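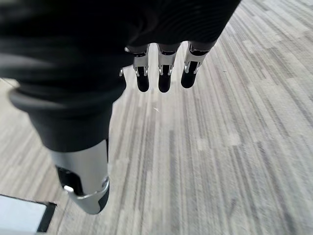 3 min read

Home Shows Tickets Fan Help Log in

Got tickets to the live finale of Nestton Sings, what do I wear and when do I show up??

glitterbomb_gal

Ok so I finally got picked for the finale taping, two seats, Wednesday, at the Tosard Theater in Wallham. Been applying forever. Email says "doors 5 pm" and "dress to impress, camera friendly" and basically nothing else. What is camera friendly. I have a green sequin dress I wore to my cousin's wedding and I love it but my sister swears they turn people away for sequins. She has never been to a taping of anything.

Also the ticket says PRIORITY but then in small print "does not guarantee entry". So is it a ticket or not? We're driving three hours and I really don't want to get there and be told sorry, full. Do people line up early? And can I bring my phone in, I've read both. Heels or no heels. Thats all I think. Oh and is there food.

wallin_row_c

Went to the semi last season and the finale the year before. Quick version because I'm on my break.

Priority is real but they overbook. Place holds 1,085 and they send out more than that since tons of people don't show for free tickets. For the finale people DO show. We got there at 1:30 and were 533 in line (they give you a numbered wristband). Got in fine, upper section. Friends who came at 4 got sent home with a voucher for a rehearsal. So go early, like lunch early.

Sequins are ok. I've seen loads. What they don't like: big logos, tight thin stripes, plain white, anything that lights up. They won't turn you away for it, they just sit you in the back where the cameras don't go. Solid bright color gets you closer. Green is fine unless one of the finalists is in green, then they might shuffle you, happened to a lady next to us.

Phones go in a locked pouch at the door, you keep the pouch on you. Screenshot your ticket first AND write down where you parked. No bags bigger than a small purse.

Food no. There's a pretzel stand by the north doors and it closes before they let you in. Eat before.
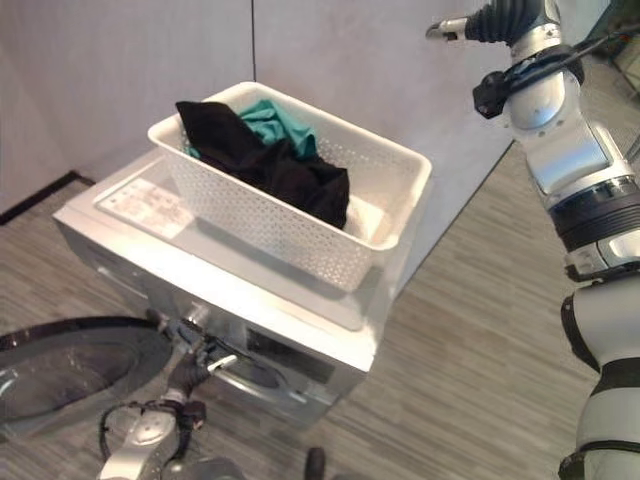

stagedoor_mimi

Agree w/ most of that, couple things to add.

Heels: you will be standing. A lot. In line, then in the holding area, then for every single performance because the warm up guy makes the floor people stand and clap. Flats in line and swap if you have to, but theres nowhere to put the flats. I wore block heels and regretted it by the second song. If you get seated up top you mostly sit.

Bring a sweater, the theater is freezing. I know it ruins the dress. They ask you to put coats under the seat once they're live so get something that squishes small.

Taping runs long. Ticket says over at 10, we got out closer to 11:30 bc they re-shot an intro 3 times and then did the promo clips. You can leave in the breaks but they don't let you back in. Bathroom BEFORE they seat you, seriously.

Also if you are a party of two they might split you up to fill single seats near the stage. You can say no. We said no and got row 7 together anyway.

Parking at the Wallham mall garage is cheaper than the theater lot, its a ten minute walk. In flats lol

dannyboy_tv

my wife went and wore jeans and was on tv. just go have fun. I think sequins are banned at the other one, the dancing show, maybe thats what your sister means

glitterbomb_gal

Thank you!! Leaving at 9 am then. Wearing the dress. Sister says she never said banned she said "frowned upon" so whatever. Will report back if they shuffle me

More in Tapings & Tickets

Nestton Sings standby line, is it worth it in July?
Does the voucher for rehearsal expire
Voting app stuck on last week's results
Can kids go to a Tosard taping or is it 16 and up
How do I find myself in the audience shots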